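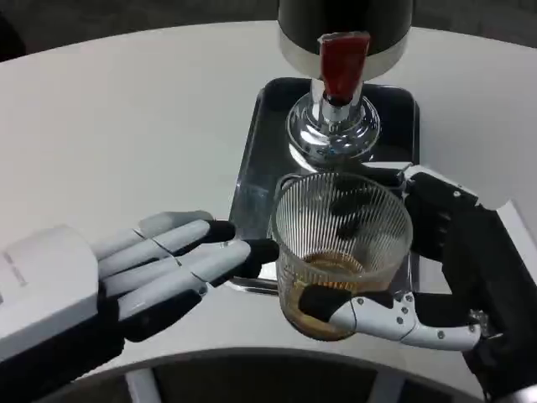
*A glass under the red tap of a drink dispenser.*

# Come By Anytime, and Mean It

3 Aug 2025

My aunt Theano Dimitriou kept a plate of something under a dish towel on her kitchen counter for as long as I knew her. You never knew what it was until she lifted the towel. Sometimes it was koulourakia, sometimes it was half a store-bought pound cake cut into slices so thin you could read through them, and once, memorably, it was saltines with a smear of apricot jam, each one topped with another saltine as if that made it a pastry. The plate was for whoever came. She didn't know who was coming, and most days she didn't know if anyone was, but the plate was there and the back door on Sarmiento Street was unlocked from breakfast until the late news.

I've been thinking about that plate all summer. In July a neighbor I like very much, and who I am fairly sure likes me, sent me a text to ask whether it would be okay to call me later that evening to find out when might be a good time to drop off a casserole dish. It was my casserole dish! She lives four doors down. I could see her porch light from where I was standing with the phone in my hand, and I typed back something cheerful about how any time after six would work, and at ten past six the dish was on my front step with a sticky note on it and she was already most of the way home.

I want to be fair to her, and I did the same thing to somebody else not two weeks later, so I'm in no position to throw stones. But I think we have lost the drop-in visit, or most of us have, and I think we ought to try to get it back.

I know what the objections are because I have made every one of them myself. People are busy. People work odd hours, and plenty of them work from the dining table, and a knock in the middle of the afternoon can land right on top of a call with the boss. People are tired in a way that's hard to describe to my parents' generation, who were tired too, Lord knows, but who came home from the plant and were finished. There are folks who find company draining even when they love the company. There are women living alone who have excellent reasons not to open the door to a knock they weren't expecting. And there is the house itself, with the laundry on the couch and the sink the way the sink is. I take all of that seriously. I'm not proposing that strangers wander into your kitchen, and if you truly can't stand a surprise you should put a sign on the door and I will respect the sign.

What I notice, though, is what we put in place of the drop-in, and how much heavier it is to carry. We put the Plan there. The Plan begins with somebody saying "we should get together," and then there are messages, and the messages find a date, and the date is three weeks off, and by the time it comes around one of the kids has an ear infection and the whole business starts over. When it does finally come off, it has to be worth all that trouble, so there's a real dinner, and the bathroom gets scrubbed, and everybody stays four hours, and afterward you're so worn out from having had your friends over that you don't think of doing it again until Christmas. I love a dinner party. I will go to yours if you ask me. But I don't think you can keep a friendship going on dinner parties alone any more than you can keep a garden going by flooding it twice a year.

A drop-in asks for almost nothing. Twenty minutes, maybe. You have a glass of whatever's cold and you tell me about the transmission. I tell you my sister is being impossible about the cabin. Neither of us would ever have made a Plan to discuss the transmission or my sister, and that's the whole trouble, because the transmission and my sister are what our lives are made of. When friends only see each other across a set table, they bring the headlines. The new job, the surgery, the wedding. They leave out all the small print, and after enough years of that you can know every big thing that has happened to a person and have no idea how they spend their mornings.

My friend Stelios Balaskas disagrees with me on this, and since he has been disagreeing with me since high school I asked him to do it properly so I could put it down here. His view is that I'm homesick for a world that ran on my aunt's labor. Somebody had to be home for the drop-in to work, he said, and somebody had to keep the plate filled, and it was always the same somebody, and did anyone ever ask Theano if she wanted her back door to be a public road? I didn't have a quick answer and I still don't have a complete one. He's right that she never sat down until everyone else had. He's right that my uncle, may he rest, received his guests from a recliner. If we're going to bring the custom back then we had better bring it back with the men filling the ice trays.

But I did ask my cousin Despina Giannakopoulos, who grew up in that house and had to share her after-school snack with every plumber and cousin in the township, and she laughed at me for a while and then she said her mother got lonely in the evenings when it rained, because people didn't come when it rained. I've turned that over a good deal. I don't think it cancels out what Stelios said. Both things were going on in the same kitchen.

The drop-in also did something for the people around the edges. The Plan is a thing you make with your close friends, the ones already in your phone. It does very little for the widower, or the fellow who moved to town for a job and knows only the people at the job. When I was small there was a man named Kosmas Tsoukalas who came to my aunt's every so often, and for years I believed he was a relative. He was not related to anybody. He had fixed her gutter once. He would come in, take his hat off, have coffee and one of whatever was on the plate, ask us children what we were learning in school, and go. Nobody in that family would ever have thought to invite Mr. Tsoukalas to dinner, I'm a little ashamed to say, and he would probably have been embarrassed if we had. The door was open, so he came. I have no idea what we could offer a man like that today. A group chat?

I moved to Filla when I was newly married, into the Navside apartments, out past the rail yard, where the walls were thin and the stairwell smelled permanently of somebody else's onions. We had no money and only 3 chairs. I don't believe I have ever had so much company in my life. People sat on the floor. People sat on the edge of the bathtub once, when it was very hot and that was the coolest room. Later on we bought the house with the good couch, and the company thinned out, and I told myself it was because everybody was getting older and having babies. I think now that some of it was the couch. I'd started wanting things to be nice before anyone could see them, and wanting things nice takes notice, and notice is exactly what a drop-in doesn't give you.

So I've been trying an experiment, if that isn't too grand a word for it. I've told a handful of people that if my porch chair is turned to face the street, I'm home and I'm glad of company and they needn't call. If it's turned to the wall, I'm working or napping or out of sorts, and they can go on by without either of us feeling bad. It took a little while for anybody to believe me. I felt foolish going out there in my slippers to turn a chair around. The first person who took me up on it was the teenager from the corner, who wanted to know if I'd be interested in buying wrapping paper for the marching band (I was, and I now have more wrapping paper than I'll use in this life). Then it was the neighbor with the casserole dish. She stood on the bottom step and said, "Is this really all right?" and I said it was, and we sat outside until the mosquitoes got serious.

I had nothing ready for her, by the way. I had tap water and a sleeve of graham crackers, and I put the graham crackers on a plate because it seemed like the least I could do for my aunt's memory. The kitchen behind me was a disgrace. She told me about her father's hip and about a woman at her work who steals yogurt, and I told her about a dream I'd had, which I would never in a hundred years have brought to a dinner party. Before she left she said her side door sticks, and you have to lift the handle a little as you push.

I've been meaning to go over there. I bought peaches yesterday, too many of them, and they won't keep past the weekend.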